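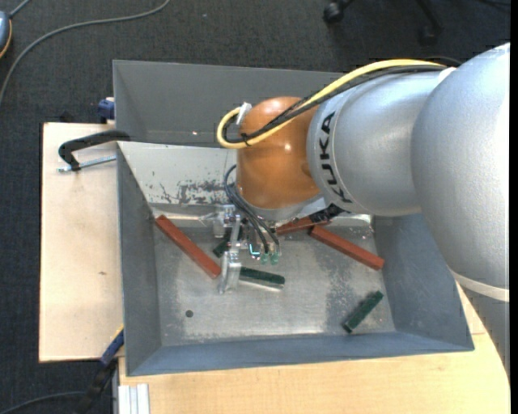

Our adviser's first remark on the draft was that a bin with sloping walls is a funnel that hasn't made up its mind, and would we please say so in the report. We have now said so.

Project Stastberg compared 4 bins for small-parts storage. The gray metal one has scuffs and worn paint on its sloping back wall, which we graded 2 out of 5 for looks. The Lekia tub scored higher and cracked in April. The Brunet tray was returned to the store.

Trikside, 2020-12-27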